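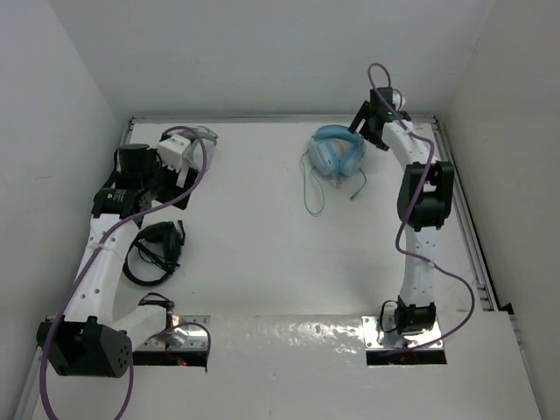

Foto: Werkstatt Dultow / Nutzung mit Quellenangabe frei

Zweiarm-Zelle sicher und sauber betreiben: unsere Hausregeln zum Nachmachen

Stand: 25. Dezember 2021

Kurzfassung vorweg, weil die meisten eh nur die lesen: Kabel zuerst, dann Gegenstände, dann Arme. Keine Hand in der Zelle, solange ein Arm Moment hat. Jede Änderung ins Zellenbuch. Wer das schon macht, kann bei Abschnitt 4 einsteigen.

Der Text ist aus unseren internen Notizen zusammengezogen, etwas aufgeräumt, nicht schön. Gilt für kleine Tischarme in einer Box mit drei Wänden, zwei Arme nebeneinander, vorne offen. Für Industriearme hinter Zaun gilt anderes, bitte dort nicht abschreiben. Und: Hausregeln ersetzen keine Risikobeurteilung. Die muss jeder für seine Zelle selber machen, mit den Normen, die dafür gelten. Für Industrieroboter ist das die ISO 10218, für das Arbeiten mit Mensch daneben die ISO/TS 15066. Die Maschinenrichtlinie lesen, auch wenn man meint, man baut ja nur was fürs Labor.

1. Bevor Strom draufkommt

Grundplatten prüfen. Jede Schraube von Hand nachziehen, nicht nur angucken. Ein Arm, der sich beim schnellen Schwenk ein bisschen mitbewegt, versaut erst die Kalibrierung und irgendwann reißt er sich los. Bei uns sitzt jeder Arm auf seiner eigenen Stahlplatte, die Platte auf dem Tisch. Beide Verbindungen prüfen, also Arm auf Platte und Platte auf Tisch. Wird gern vergessen, die zweite.

Tischfläche abwischen. Trocken reicht meistens. Schlieren auf weißer Fläche sehen harmlos aus, stören aber die Bildauswertung, wenn das Licht von oben kommt. Kein Lösungsmittel auf Folie, gibt Blasen.

Wände und Profile: sitzt alles fest, steht nichts in den Arbeitsraum rein. Werkzeug raus. Inbusschlüssel liegen am liebsten genau da, wo der Ellbogen später runterkommt.

Not-Halt drücken, Freigabe testen, wieder lösen. Jedes mal. Auch nach der Mittagspause. Der Taster muss von der Bedienposition ohne Schritt erreichbar sein, und zwar mit beiden Händen, also mit links wie mit rechts.

2. Kabel an den Armen

Der Abschnitt mit den meisten Ausfällen bei uns, deshalb etwas länger.

Leitung außen am Arm ist in Ordnung, wenn sie richtig geführt ist. Richtig heißt:

An jedem Gelenk eine freie Schlaufe. So groß, dass das Gelenk an beide Anschläge fahren kann, ohne dass Zug draufkommt. So klein, dass sie nirgends einhakt. Ausprobieren, stromlos, von Hand.

Zwischen den Gelenken am Glied festbinden. Binder handfest, nicht mit der Zange zuziehen. Der Mantel darf sich nicht eindrücken.

Am Greifer die Schlaufe nach oben oder nach hinten, nie in Richtung der Finger. Klingt selbstverständlich. Haben wir trotzdem schon anders vorgefunden, und dann greift der Arm sein eigenes Kabel.

Unten an der Basis Zugentlastung am Tisch, nicht am Stecker. Was vorne über die Tischkante hängt, darf niemandem ans Knie kommen. Stuhl ranrollen und testen.

Auffällige Kabelfarbe nehmen. Lila ist bei uns Standard geworden, weil es sonst fast nichts in Lila gibt und man auf jedem Bild sofort sieht, wo die Leitung läuft. Farbe ist kein Ersatz für Beschriftung, an beide Enden kommt trotzdem ein Fähnchen.

Prüfung: einmal komplett durch den Bewegungsbereich mit 20 Prozent Geschwindigkeit, eine Person nur an den Kabeln schauend, die andere am Taster. Nicht nebenbei das Tablet bedienen.

Tauschen, nicht flicken. Knick, Scheuerstelle, Wackler = neue Leitung. Isolierband an bewegten Kabeln ist bei uns verboten. Wir hatten im Januar eine getapte Leitung im Projekt Ferkum, die hat zwei Schichten gehalten und dann mitten in der Fahrt den Greifer abgeschaltet. Danach gab es die Regel.

3. Gegenstände auflegen

Kopfhörer sind ein gutes Übungsteil und ein ziemlich gemeines. Bügel federt, Muscheln kippen, Kabel liegt überall. Wer Regeln für Kopfhörer hat, kommt mit Bechern und Schachteln auch klar.

Arme in Parkposition, Antriebe frei, dann erst Hände rein. Immer nur eine Person legt auf.

Das Kabel vom Kopfhörer gehört zum Gegenstand. Locker neben oder vor das Teil legen, nicht unter eine Grundplatte und nicht um ein Glied. Stecker muss frei liegen. Wenn der sich an einer Kante verhakt, zieht der Arm beim Anheben gegen einen festen Punkt, und dann ist entweder der Kopfhörer hin oder das Handgelenk verstellt.

Zwei Teile in der Zelle: unterschiedliche Farbe, und zwischen den beiden so viel Platz, dass der offene Greifer dazwischen passt. Was gerade nicht dran ist, wird im Plan als Hindernis eingetragen oder kommt raus. Nur "liegt ja an der Seite" zählt nicht. Seite ist beim Zweiarmbetrieb immer die Seite von irgendeinem Arm.

Keine Teile aus dem Privatbesitz. Keine Akkus mit Schaden, überhaupt keine losen Akkus.

4. Greifen und anheben

Erst Geschwindigkeit runter. Neue Gegenstände laufen bei uns die ersten 6 Versuche mit gedrosselter Geschwindigkeit, danach wird entschieden. Kraft am Greifer auf den kleinsten Wert, der hält. Plastikbügel brechen schneller als man denkt.

Am Bügel greifen, nicht an der Muschel. Muscheln sind drehbar aufgehängt und geben nach. Am Bügel hat man einen definierten Querschnitt und die Muscheln dürfen hängen wie sie wollen.

Senkrecht anheben, kurz halten, dann erst seitlich fahren. Beim Halten schauen: rutscht was, dreht es sich raus, hängt das Kabel irgendwo. Falls ja, absenken. Nicht in der Luft korrigieren.

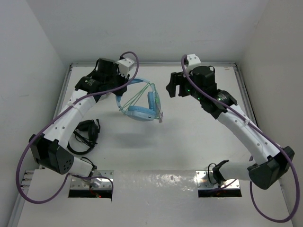 Für den zweiten Arm gilt in der Zeit: Abstand halten, Finger offen, keine eigene Bewegung ohne Freigabe vom Ablauf. Wir nennen das Wartestellung. Die wird pro Aufgabe festgelegt und steht im Zellenbuch, nicht im Kopf vom Bediener. Gemessen wird der Abstand vom Teil aus, nicht vom Greifer. Ein Kopfhörer am Bügel ragt deutlich über die Finger raus und schwingt nach.

Freigabe immer nur einseitig. Entweder Arm links bewegt sich zum Teil oder Arm rechts, niemals beide gleichzeitig auf denselben Punkt zu. Bei der Übergabe gilt: Nehmer fährt, Geber steht. Geber öffnet erst, wenn der Nehmer Griff gemeldet hat. Die Meldung muss aus der Messung kommen (Fingerweite oder Strom), nicht aus einem Timer. Timer haben wir lang gehabt. Nie wieder.

Fällt was runter: liegenlassen. Beide Arme parken, Antriebe frei, dann aufheben. Der Reflex hinzugreifen ist stark, und zwar bei den Erfahrenen stärker als bei den Neuen. Deshalb steht es bei uns zusätzlich auf einem Schild an der Zelle.

5. Statusanzeigen

Bei Anzeigelampen an Motoren und Netzteilen wird viel geraten. Rot heißt nicht bei jedem Hersteller Fehler, grün heißt nicht überall "sicher". Handbuch rausholen, Bedeutung pro Baugruppe auf eine Karte schreiben, Karte an die Zelle. Und ganz klar: eine Anzeige ist keine Sicherheitsfunktion. Ob man reingreifen darf, entscheidet der Freischaltzustand, nicht eine LED.

Leuchtet an einem Arm was anderes als gestern: aufschreiben, auch wenn alles läuft.

6. Zellenbuch

Papierheft, liegt an der Zelle. Digital haben wir probiert, wurde nicht geführt. Rein kommt:

Datum, Kürzel, wer am Taster war
welche Gegenstände, welcher Aufbau
Kabelprüfung ja/nein
Wartestellung pro Arm
jeder Not-Halt mit einem Satz warum
jede Änderung an Greifer, Fingern, Platten, Leitungen

Ein Eintrag dauert keine 2 Minuten. Wenn am Monatsende Lücken drin sind, steht die Zelle bis das geklärt ist. Hat bei Urnex, mit denen wir uns die Anlage teilen, anfangs für Ärger gesorgt, läuft inzwischen.

7. Wartung nach Stunden

Alle 40 Betriebsstunden: Schrauben an Platten und Gelenken, Kabelbinder, Fingerbeläge, Spiel im Handgelenk. Spiel prüft man stromlos, Finger leicht hin und her bewegen und auf den Ellbogen achten, da kommt es meistens her. Beläge wechseln wenn sie glänzen. Immer beide Finger, sonst zieht der Griff schief.

Nach einer Kollision sofort, egal wie viel Stunden. Auch nach einer ganz leichten. Danach Kalibrierfahrt, Ergebnis ins Buch.

Die Prüfliste, die wir dafür nehmen, stammt ursprünglich aus der Prydderch-Zelle und passt nicht in allen Punkten auf Tischarme. Punkte zu Zaun und Türschalter streichen, dafür Tischkante und offene Vorderseite ergänzen.

8. Was oft gefragt wird

Darf man allein arbeiten? Mit Antrieben an nein. Auswerten, programmieren, Teile sortieren schon.

Reichen die drei Wände als Schutz? Nein. Die sind für Licht und Hintergrund da und halten vielleicht mal ein rutschendes Teil auf. Die offene Seite muss extra betrachtet werden, bei uns über Abstandslinie am Boden plus Zustimmtaster.

Schutzbrille? Bei federnden Teilen ja. Kopfhörerbügel zählen dazu.

Lange Haare, Schlüsselbänder, Ärmel: zusammen, ab, hoch.

Kann man die Regeln kürzen? Haben wir versucht, Abschnitt 2 und 4 sind danach beide wieder länger geworden. Korrekturen und Ergänzungen gern an die Werkstatt Dultow, die nächste Fassung kommt im Januar.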